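How Does a Washing Machine Work?
A Largate Kids Explainer – Everyday Machines, Part 2

Have you ever sat down in front of a washing machine and watched the clothes go round? It's one of the best free shows in the house! Socks fly past, a sleeve waves at you, and then everything flops into the suds again.

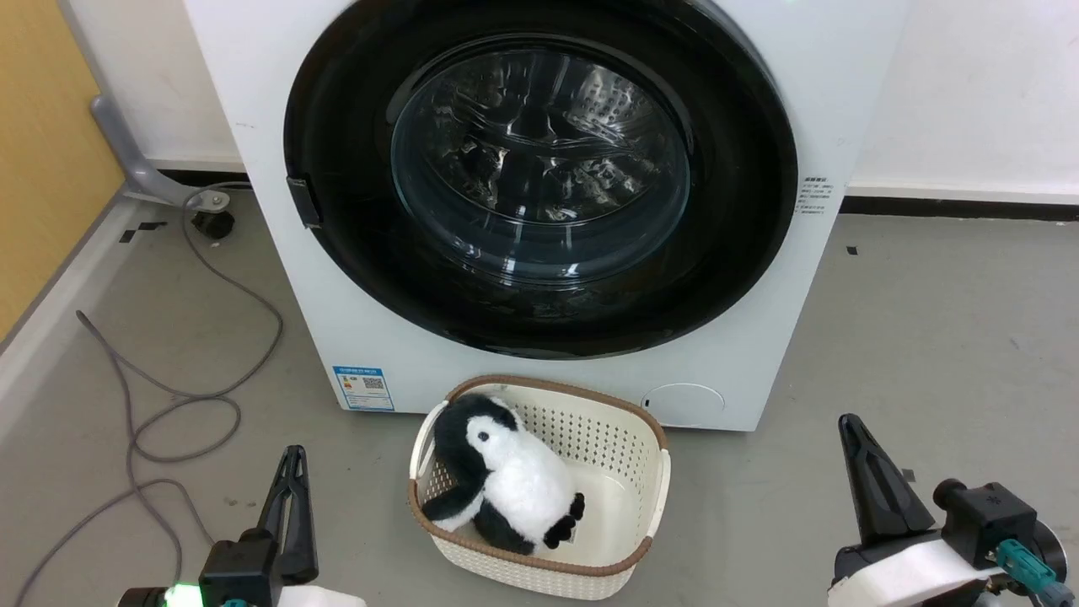

Most of us only think about washing when our favourite jumper is dirty. But inside that big box there is water rushing, a motor humming, and a lot of very clever science going on. Let's open the door (only when the machine is off!) and find out what all the parts do.

The drum: a bucket full of holes

The part that holds your clothes is called the drum. It is made of shiny stainless steel, the same sort of metal as a kitchen sink, so it doesn't rust even though it gets soaked again and again.

Look closely and you'll see it is covered in little holes. A bucket with holes sounds like a terrible idea, doesn't it? But the drum sits inside a second, bigger tub that has no holes in its sides. The outer tub holds the water, and the holes let the water slosh in and out of the drum.

There are also raised bumps or ribs on the inside of the drum. These are called paddles. As the drum turns, the paddles scoop the clothes up one side, carry them nearly to the top, and then – splosh! – gravity pulls them back down. All that lifting and dropping is what shakes the dirt loose. Long ago, people did the same job by rubbing clothes on a board or slapping them on rocks beside a river. Imagine doing that with your school uniform in the middle of winter!

The door: a window on the wash

A machine with its door at the front is called a front loader. The round window in the door is thick and curved, and it bulges inwards to help keep the clothes in the drum. Around the opening is a soft, stretchy rubber ring called a seal. When the door shuts, it presses against the seal and the water can't get out.

Feel around the folds of the seal when the machine is off and empty (ask a grown-up first). You might find a coin, a hair tie or a very sad-looking tissue.

The door also has a lock. Once the wash begins you will hear a click, and after that the door won't open until it is safe. If the machine didn't have a lock, somebody could open it halfway through and get a lap full of soapy water.

Why does soap help?

Water is great at washing away some things, like mud and juice. But it's hopeless with grease! Oil and water just don't like to mix. You can test this yourself with a glass of water and a spoonful of cooking oil. Stir as hard as you like, and the oil will float back up to the top.

Laundry detergent fixes the problem. Detergent is made of bits so tiny you can't see them, called molecules. One end of each molecule loves water, and the other end loves grease. The grease-loving ends grab hold of the butter from your toast, the water-loving ends hang on to the water, and when the water drains away the butter goes with it. Now do the test again with a drop of dish soap and see what changes.

Round and round and FAST

The last part of the wash is the spin, and this is my favourite bit. The drum speeds up until the clothes are a blur. Everything in the drum wants to keep moving in a straight line, but the steel wall gets in the way and keeps pushing the clothes around in a circle. The water has an escape route, though. It shoots straight out through all those little holes, and a pump sends it down the drain.

You can feel something like this on a playground roundabout. Hold on tight, and it seems as if you are being pulled outwards. The clothes have it much stronger than you do!

If the machine starts thumping, the clothes have probably bunched up on one side. Many machines notice this and slow down to shuffle things about before they try again.

What is the little round cover for?

Down low on the front of many front loaders there is a small round or square cover. Behind it is a filter that catches fluff, buttons and anything else that could block the pump. Cleaning it is a job for an adult, as water can come out when it's opened. But do ask if you can see what turns up. Our readers at Mutdale Primary found a marble, 2 paper clips and one doll's shoe!

Can a soft toy have a bath?

Lots of you wrote in to ask this one. The answer is often yes, but check the label first. A plush penguin with stitched or firmly fixed eyes can usually go in, and so can plenty of teddies. Toys with batteries, music boxes or glued-on parts should stay out and be wiped with a damp cloth.

Here's how to do it with a grown-up:

Read the care label.
Look for loose seams and get them sewn up.
Pop the toy in a mesh bag or an old pillowcase and tie the top.
Choose a cool, gentle wash.
Let the toy dry all the way through, somewhere airy.

Drying can take a long time. Stuffing holds on to water, so give the tummy a squeeze before you take your friend back to bed. If it still feels damp, it needs longer.

Staying safe

Never climb inside a washing machine, even for hide-and-seek. Don't let little brothers and sisters do it either, and have a peek inside before every load if you live with a cat. Cats love a cosy drum! Keep away from laundry pods and powders. They can look like lollies, but they can make you very sick and hurt your eyes.

Try it: the sock spinner

You will need a salad spinner, 300 millilitres of water, a measuring jug and a clean sock.

Pour the water into the jug and dunk the sock until it is soaked. Lift it out, let it drip for a moment, and put it in the spinner basket. Lid on! Now spin as fast as you can while you count to 86. Tip the water from the bottom of the spinner into an empty cup and see how much came out. Then try it again with a woolly sock or a face washer. Which one gives up the most water?

Words to know

Detergent: a cleaner that helps water carry grease away.
Drum: the metal part that holds the clothes and turns.
Filter: a part that catches bits and pieces.
Seal: the rubber ring that stops water leaking out at the door.

Next in Everyday Machines: what makes the fridge hum?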